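Gristham tool and kitchen library reopens in bigger home on Parsons Street

MEDIA RELEASE
For immediate use

The Gristham Library of Things will open the doors of its new home in the old Drillow hardware store this Sunday at 10 am, with more than 800 items ready to borrow, a free sausage sizzle out the front and a repair bench running until mid-afternoon.

The move to Parsons Street triples the floor space and, for the first time, brings the tools, the camping gear and the party and kitchen collection together under one roof. Until now members have had to collect a tent from one end of town and a cake tin from the other, often on different days.

"We've been bursting at the seams for so long that I'd forgotten what it was like to open a cupboard without something landing on my foot," said library coordinator Anong Bunnag. "People are going to walk in and see the whole lot laid out properly, and I can't wait. Come and have a look even if you don't need a thing!"

Members made 1,878 loans in the past year. The pressure washer was booked almost every weekend from spring onwards, with the carpet cleaner close behind, but the biggest jump came in the party collection, which lends out reusable cups, plates, bunting, trestle tables and urns for birthdays, club nights and school fetes.

The party collection began with a single crate of picnic ware left over from a street Christmas lunch. It has grown into 88 kits, packed by size of gathering, and borrowers can now mix and match colours when they book. Kits go out on Thursday afternoons and come back any time the following week, rinsed if possible. The library runs everything through its own commercial dishwasher before it goes on the shelf again.
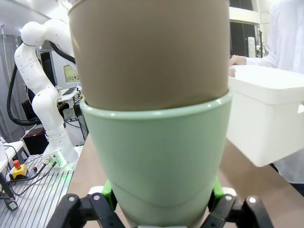 Bunnag said the kits had changed the way a lot of local groups thought about catering.

"The netball club used to fill two wheelie bins after presentation night. Last season they borrowed from us and took home one small bag of rubbish, mostly serviettes. They've already booked again for this year, and they've told the footy club, so now I've got the footy club ringing me as well."

The Sunday repair bench will be led by retired fitter and turner Otakar Hrubý, who has looked after the library's power tools from the beginning. Visitors are welcome to bring a lamp, toaster, garden tool or small piece of furniture and sit alongside while it gets looked at. Electrical items will be tested and tagged on the spot by a licensed electrician.

"I like it best when the owner holds the screwdriver," Hrubý said. "Most things that come to me have a loose wire or a bit of fluff where it shouldn't be. You show someone once and they go home and fix the next one themselves. Sometimes they come back just to tell me about it, and we have a cuppa."

Hrubý has also put together a series of 9 short evening workshops in the new back room, starting in March. Topics include sharpening kitchen knives, patching plaster, basic bike servicing, re-seating a leaking tap and looking after a sewing machine. Each session runs from 6.30 pm to 8 pm, and tools are supplied. Bookings can be made at the front counter from opening day.

The Parsons Street fit-out was done largely with second-hand materials. The original Drillow shop counter has been sanded back and kept, along with the wall of small timber drawers that many Gristham residents will remember from buying screws by the handful. Local joinery Jostar built the new shelving and donated the labour for the ramp at the side entrance, so the whole building can now be reached by wheelchair or pram.

Annual membership stays at the same price, with a concession rate for pensioners, students and health care card holders. Existing members don't need to do anything, and their cards and current bookings carry over. New members can join on the day with photo ID and proof of address.

The library is also keen to hear from anyone with a spare marquee, a working overlocker or a good set of ladders. Donations can be dropped off during opening hours, but please ring first with anything too big for a car boot.

Event details
Gristham Library of Things opening day
Old Drillow store, Parsons Street, Gristham
Sunday, 10 am to 3 pm
Free entry, all ages welcome. Street parking, bike racks at the side entrance.

Media contact
Anong Bunnag, Coordinator, Gristham Library of Things
Interviews with Anong Bunnag and Otakar Hrubý are available at the store before opening day by arrangement.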